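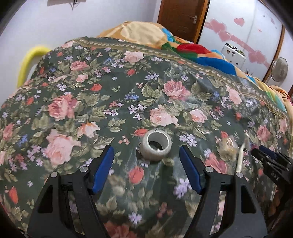
Robots can learn to handle objects in real homes from people who carry only a pair of grippers by hand, according to a result which the Barico group presented on 2018-03-28. The method, named Drerolell, does not need a robot at the moment of recording. A person holds one gripper in each hand and does a normal household task, and a camera on the tool records what the fingers meet. The places are ordinary ones. In a bedroom recording, the blue finger pads are open near a roll of clear packing tape, which stands on its side on a green bedspread printed with big pink roses. Such a surface is difficult for a vision system, and clear tape is difficult too, so the group wanted many recordings of this kind.

For the study, the group collected 1629 short recordings in 27 homes in Cleduvport. The recordings were then used to train a control program for a robot with two arms. The robot has the same finger pads as the hand-held tools, and for this reason the group could use the movements without much correction.

"In our laboratory the table is gray and the light is always the same," said Erlinda Umali, who leads the work. "A program that learned only there became lost when we put a flowered cloth under the object. With the home recordings, it finds the object much more often."

The comparison was made in two apartments that were not part of the training. The program trained on home recordings did better in both of them, mainly in the first approach to the object. Soft things remain a problem. The robot still takes hold of the cloth together with a thin object, and it is slow when the two grippers must work close to each other.

The engineering firm Jaiswal, which made the finger pads, will supply a narrower version for the next tests. The group plans to record in kitchens next.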